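Tamer Abu Hammour spent the fall at Trinum teaching a robot arm to find the opening in a garment before it tries to fold anything. "Most of our failures were grasp failures," he said. "The gripper closed on two layers when it needed one."

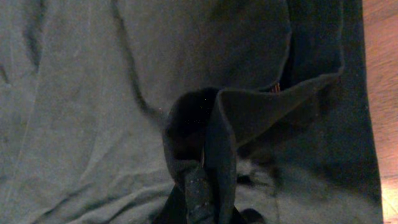
The method, called Nurka, scores each fold edge by how dark the region behind it is, then picks a grasp point on the rim. Training took 2000 grasps on 12 garments. "Dark knits are still the hard case — shadow and opening look alike," Abu Hammour said. He plans to add a side light and repeat the trials in July with up to 50 garments.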